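Small bedroom, marble floor, where does the fan go??

Forum: Home & Rooms > Small Spaces
Thread started by beradholm_kan

beradholm_kan
Posted 12/25/21
ok so moved into a place in Beradholm in August and still can't get the bedroom right. it's a rental, white walls, can't drill. Marble floor, which looks great and is freezing under your feet. One wardrobe, one low cabinet, bed, that's all the furniture. I have an air circulator on a pole stand and I keep moving it. By the bed it blows my face. By the wardrobe everything hanging off the wardrobe flaps. In the middle of the floor it works best but then I walk into the cord at night.

Where do you all put yours? And do I aim it up or at the bed. Also general tidy tips welcome, stuff collects on the cabinet and I don't know how it gets there

Ngan-ling

zidon39
Up. Always up. Circulators aren't regular fans, they're meant to move the whole room. Aim at where the wall meets the ceiling on the far side and leave it alone

sandhu_r
Disagree with "always." In winter yes. In hot weather I want it on me, I don't care what the box says. Mine points straight at my knees from May on and I sleep fine

zidon39
then buy a regular fan, cheaper

sandhu_r
I have a circulator. It is blowing on my knees. It's working.

Paewai_L
Can we do the cord first. Cord across a walkway on a hard floor is the bit I'd fix tonight. On carpet you at least have a chance, on marble or tile your foot catches and you go. Run it along the base of the wall. Stick-on clips, the kind that peel off, no drilling. Test one behind the door where the landlord won't look.

How far is your outlet? If you've got a power strip park it against the wall behind the fan and keep the slack back there too. Don't coil it up tight, just a loose loop

beradholm_kan
outlet is on the wall opposite the bed. strip is already at the wall, it's the slack that gets me. Will try clips. Does the sticky hold on painted walls?

Paewai_L
On gloss yes. On flat paint so so. Wipe with alcohol first, let it dry, press for a full minute. If there's a baseboard use that. If not put the clips right down low, you're asking them to hold a cord not a bookcase

chikeung_c
I'd skip the clips. Took paint off in my last two apartments. Cord cover that just lays on the floor, the flat rubber type. Ugly but nobody's deposit dies

Paewai_L
Did you warm them up with a hair dryer before pulling?

chikeung_c
no

Paewai_L
well

buntingroad
Hair dryer works on most of them. Dental floss behind it if it's stubborn. Had 20 of those things up in a hallway on Bunting and lost paint on one, size of a lentil. Touched it up w/ a toothpick.

sandhu_r
Going back to the original question. What is "stuff collects on the cabinet", what stuff? Clothes? Mail? Different problems

beradholm_kan
clothes that aren't dirty but aren't clean. a cloth I keep meaning to wash. boxes from things I bought. bags. There's always a bag

sandhu_r
OK so the half worn clothes thing, everybody has it and the answer is a hook. Over the door hook, no drilling. Two hooks max. If you put up six you'll fill six. Boxes: flatten the day you open it. I mean right then standing up. I kept the box for a kettle for four years in case I had to send it back

zidon39
keep boxes for anything with a warranty

sandhu_r
No you don't, you keep the receipt

zidon39
Some places want the original packaging. Jimthorpe Housewares made me bring the box back for a heater, wouldn't take it otherwise. so.

sandhu_r
That's one store

chikeung_c
I keep them 30 days then out. Works for both of you

buntingroad
Bags though. One bag of bags, hung up, when it's full you stop bringing bags home. My mother has a drawer and the drawer doesn't open anymore

cheukhei_wei
Hi, mine is nearly the same setup as OP so maybe this helps. White walls, marble, wardrobe in the corner, low cabinet next to it. I fought with it all summer. What I ended up with:

Fan in the middle of the back wall, pulled forward a bit so the air behind it isn't choked. Head tipped up. I tried it jammed against the wall and it got louder and did less, dunno why, someone smarter can explain. Pole stand is nice because the base is small, you can fit other things by it.

Wastebasket right by the fan base. Sounds dumb. But it makes a little island, so there's one thing to walk around and not two, and I stopped kicking the base. Mine's a purple plastic one, cost nothing, I throw a used bag in the bottom as a liner. Was in the corner by the wardrobe before and I never walked over there so trash ended up on the cabinet. Moved it to where I stand and the cabinet got a lot better. Not perfect, still a cloth on it and a box on the floor next to it most days

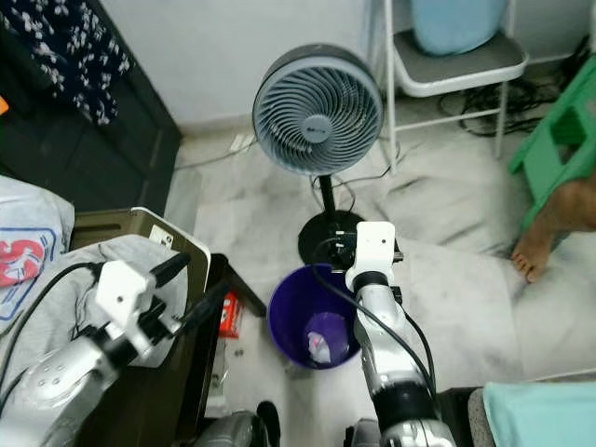
Floral cover over the wardrobe stays where it is because the fan doesn't point that way anymore. When I had it on the other side it was flapping all night, same as OP. I thought about clothespins but moving the fan was easier. Cords I haven't solved, I just shove them back with my foot, so listen to Paewai on that one not me.

Bag hanging at the side is my bag of bags. buntingroad is right, hang it.

Cheuk-hei

beradholm_kan
oh this is really close to mine. ok the wastebasket thing, mine is ALSO in the corner and I never use it. moving it now

zidon39
Told you. Head up.

sandhu_r
His isn't on the bed bc his bed isn't there. Doesn't prove anything

zidon39
it proves it's up

chikeung_c
Only thing I don't like is a basket in front of a fan. If there's loose paper in it, it'll go everywhere. Tissues, receipts. And doesn't it block the air?

cheukhei_wei
Head is way above the basket on the pole so no, air goes over. Never had anything fly out. If you had the pole set really low maybe

Paewai_L
Fair point for desk height or floor models tho. For those keep the front clear. Back too, that's where it pulls in. On the louder against the wall thing, that's why, it's starving for air. Give it a foot at least

buntingroad
and clean the grille. everyone forgets. Marble floors show every bit of dust but the fan is where it goes. Take the front off once a month, rinse, dry it ALL the way, put back. Unplug first obviously

chikeung_c
Mine doesn't come apart, glued or something. I use a paintbrush

sandhu_r
Look for one screw at the bottom, usually tiny. Took me a year to find mine

chikeung_c
...there's a screw

beradholm_kan
Update. Did clips low on the wall, alcohol first like Paewai said. Fan is pulled out from the back wall, head up. Basket next to the pole. Two hooks on the door, already full lol. Flattened four boxes. Found a phone charger I bought twice

The cloth is in the wash finally. Slept ok. Still deciding about up vs. bed when it gets hot, no fighting pls

sandhu_r
Knees. You'll see

zidon39
no

Paewai_L
Check the clips after a week, if one lifts re-press it before the cord drags the rest off

beradholm_kan
will do. next question is a rug, does anyone have one that doesnt slide on marble? the thin one I have goes everywhere, esp by the bed

buntingroad
Rug pad cut an inch smaller all around. Felt and rubber kind. start a new thread tho, the rug people have opinions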